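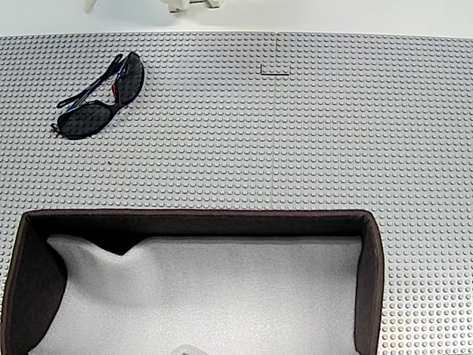 Why do the hinge screws on sunglasses come loose again so soon after we tighten them?

Mostly the thread is dirty or already worn, and the small movement of the temple turns the screw back a little each time it is opened and closed.

Grernstead workshop, repair bench notebook
April 15, 2021

Today I continued the hinge work which Reet Vasiliauskas started in March. She asked me to write it down in order, so Guido can follow it when he takes over the bench.

Where we were

We have two groups of hinges on the fatigue jig. Group A is cleaned and tightened dry. Group B is cleaned, then gets one small drop of the weak thread locker from Heinonen. The old counter on the jig stopped at 1,387 cycles for group A and I did not trust this number. I opened the counter and the small return spring was bent. I changed it and started group A again from zero. Group B was not on the jig at that time, so it is not affected.

Cleaning of the threads

Skin oil and sun cream make a gray paste in the thread. It looks like metal dust, but it dissolves in isopropyl alcohol. My procedure until now:

Take out the screw and put it in the dish with the alcohol.
Leave it while you clean the barrel of the hinge with the thin brush.
Blow the barrel with the hand bulb, never with the compressor (last month I lost a washer this way and searched for it until lunch).
Let everything dry on the paper.

I must be more careful with alcohol near the lenses. On plain polycarbonate I saw no change, but on one mirrored lens from Tralline the coating became cloudy at the edge. Johannes Mtshali thinks the coating was already lifting there. It is possible, I have only one such lens to judge from. For now I cover the lens with film before I open the bottle.

First result

Group A, new run: the first hinge felt loose to my fingers at 700 cycles. I stopped the jig and measured the opening force. It was clearly lower than in the morning, although the screw head had turned so little that I could see it only with my mark of paint. The paint mark was Åsmund's idea and I would like to keep it for all tests.

Group B will go on the jig tomorrow after the full curing time. The label of the thread locker gives a shorter time, but our room is cold and I prefer to wait.

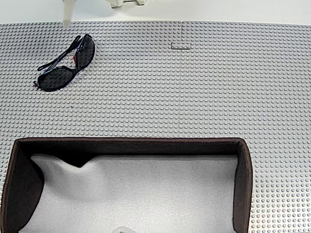
Nose pads and lens edges

A small job in between. I changed the pads on the Flololo frames. The old ones were yellow and hard. The new pads push in more easily if they lie first in warm water. One frame has a crack beside the pad arm, so I put it aside with a note and did not try to glue it.

The lens edges I checked with the loupe. Fine scratches from wiping with a dry cloth are in the middle of the lens, but the deep ones are near the edge, where sand stays under the rim. Wash first, wipe after. I will say this to the front desk again.

To do

Order screws, size as on drawer 102.
Ask Yoshinori Matsuda if he still has the torque driver with the short handle.
Run group B, same speed of jig, same paint mark.
Look for a second mirrored lens for the alcohol test.
Write the opening force of group A in the big table, I have it only on paper now.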